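The Joint Is the Weak Part

Grout gets little attention in kitchen design, and it accounts for most of the repair calls

By Teresa Tavares

A glazed wall tile, fired correctly and left alone, will outlast the house it is installed in. The glaze is a layer of glass fused to a clay body. It does not absorb water, oil or tomato sauce, and household cleaners do very little to it. The material between the tiles has none of these properties. Ordinary cement grout is a mix of portland cement, fine sand, pigment and additives, and once cured it contains a network of small pores that will take in nearly any liquid set on top of it.

Gergely Lengyel has been replacing grout in apartment kitchens for most of his working life. His current contract is at Arumugam Court, a complex of 612 units built with tile counters throughout. The tile is original. The grout in many units has been patched more than once, often with a product that does not match the color or hardness of what was there before.

"The tenant reports a loose tile," Lengyel said. "I go up and tap it, and the tile is sound. The joint around it has opened and the tile next to it is the one that moved. You have to tap all of them."

Tapping is still the standard field test. A bonded tile returns a short, high sound when struck with a coin or the handle of a screwdriver. A tile that has come away from its bed sounds lower and hollow. Lengyel marks the hollow ones with wax pencil and works outward from the sink, where he finds most of them.

How a joint fails

Cement grout shrinks as it cures. The amount is small, and in a narrow joint it is usually taken up without visible damage. In a wide joint filled with unsanded grout, the same shrinkage produces hairline cracks along the edges of the tile. Sand is added to wide-joint mixes to reduce the volume of paste and so limit the movement. The usual dividing line in the United States is a joint width of one eighth of an inch: unsanded below, sanded at or above.

The most common error is extra water. An installer who finds the mix stiff will thin it in the bucket, and the grout then spreads easily and looks normal for the first few weeks. The excess water leaves as the grout dries, and the space it occupied remains as pores. The result is a soft joint that stains early and powders under a brush.

Haoran Song runs the materials bench at Fluvodeo, a contract testing shop that handles grout, caulk and thin-set mortar. A recent series compared samples mixed to the printed ratio with samples mixed wet. Each was cast between glazed tiles, cured for 28 days and put through 1,000 passes of a weighted nylon brush. The correctly mixed samples lost a little surface color. The wet samples had dropped visibly below the edge of the tile by pass 300.

"It's the same bag," Song said. "Same pigment, same cure. The only thing we changed was the water, and it was less than people think they are adding on a job."

Cleaning is the second cause of failure. Vinegar is often recommended for kitchen tile and is harmless to most glazes. It reacts with the calcium compounds in cement. One application does no measurable damage. Weekly use over years will etch the joint, and the rougher surface then holds more dirt, which leads the owner to clean it more often. Song advises a neutral or mildly alkaline cleaner, a soft brush, and a rinse with plain water. The rinse is commonly skipped. Detergent left in the pores attracts grease.

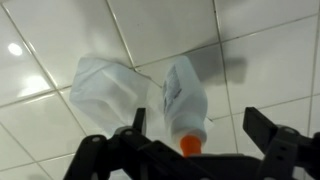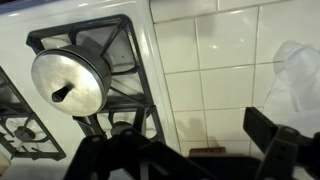
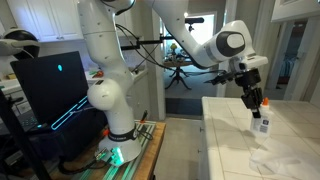
Tile in one kitchen, with an enamel stovetop in the second picture.

The corner problem

Where a counter meets a backsplash, two planes move independently. The counter sits on cabinets, which swell and shrink with the seasons. The backsplash is fixed to a wall, and the wall responds to a different set of loads. Rigid grout placed in that corner will crack, and adding more grout produces another crack in the same location.

Industry practice calls for a flexible sealant at every change of plane. Color-matched silicone is the usual choice. It is also the step most often left out, in part for reasons of scheduling. Grout has to dry before silicone can be applied, so the installer must either wait or come back. Kulap Chaimongkol, who estimates jobs for the remodeling firm Vastemberg, now writes the return visit into each bid as a separate line.

"If it's on the bid, it gets done," she said. "When it was folded into labor, it got done on some jobs and we heard about the others in December, when the heat had been on."

The gap behind a range is treated differently. Heat and vibration are both present, and the appliance has to come out for service. Chaimongkol's crews leave the range free of the wall tile and run the finished joint behind it to the floor line. Sealing an appliance to tile makes both harder to repair.

Epoxy and its costs

Epoxy grout addresses the pore problem directly. It is a two-part resin with a fine filler, and it cures to a dense solid with almost no absorption. Commercial kitchens have used it for decades. Its adoption in homes has been slow, and the reasons are practical. It costs several times as much as cement grout, it sets on a fixed clock once the parts are combined, and any haze left on the tile after that point has to be removed with a solvent or a blade.

Seo-ah Yeom, a technical manager at the grout maker Brutell, said the calls her office receives are nearly all related to haze. The company now sells the product in smaller units so that an installer opens only as much as can be placed and washed in one pass. The instructions specify two washes and a change of water between them. Yeom said most callers had done one.

Epoxy cannot be laid over failing cement grout in a thin skin. The old joint has to be cut out to at least two thirds of the tile depth, and the channel must be vacuumed and fully dry. In a kitchen, cutting is the slow part of the job. Lengyel uses an oscillating tool with a carbide blade for the long runs and finishes the intersections with a hand saw, since the powered blade tends to chip the glaze at the corners.

He allows one working day for a standard Arumugam counter with 12 feet of frontage, and a second visit for the silicone. The unit's sink stays out of service overnight. Sealer, where the owner has chosen cement grout, goes on after the cure period printed on the bag and is renewed when a drop of water placed on the joint darkens it instead of beading.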